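Gallery: The Great Drawer Reckoning

November 12, 2022

We moved into the flat on Gatholm Street in July and the clothes have been winning ever since. The bedroom has one chest of drawers, a Flostance, 90 cm wide, bought second-hand from a Mrs Seneviratne who warned us the bottom drawer sulks. It does. Into this we have been trying to fit two adults' worth of T-shirts, most of them free and several of them regrettable.

So this page is for the folding. There's one picture up so far, and more will go in once the jumpers have been dealt with, which at the present rate means spring.
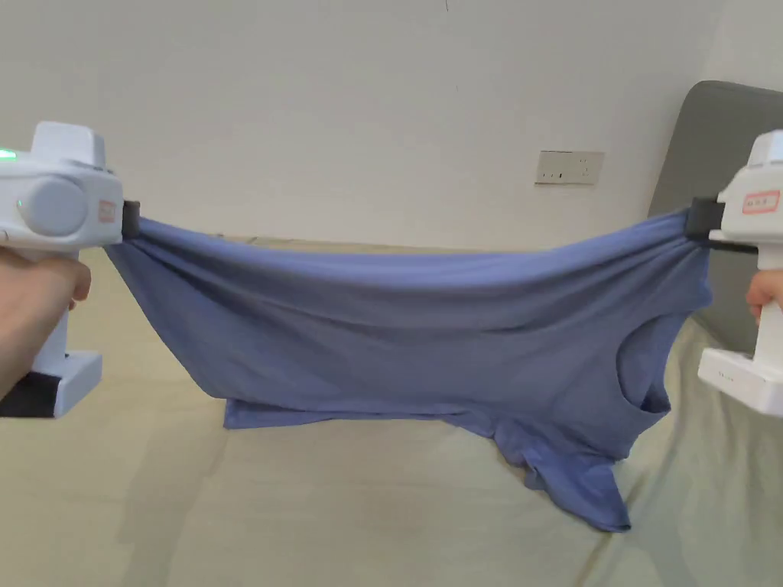

Lumturie Kadrić

Blue T-shirt, held by the shoulders over the bed. It still sags in the middle, much as I do by the time we reach the sock pile. A soft periwinkle sort of blue, and those long creases across the body will want smoothing before it gets folded into anything.

The method, for those who asked: lay it face down, sleeves in, sides to the middle, then up from the hem in thirds. Stand it on its edge in the drawer like a file. If it falls over, you have folded it too loosely or you own too few T-shirts, and I have yet to meet anyone with the second problem.

The bed does perfectly well as a folding table. I did look at a proper folding board from Sulo, but 50 pounds seemed a lot for something I'd have to find a drawer for.

Next up: the jumpers, then the drawer that sulks.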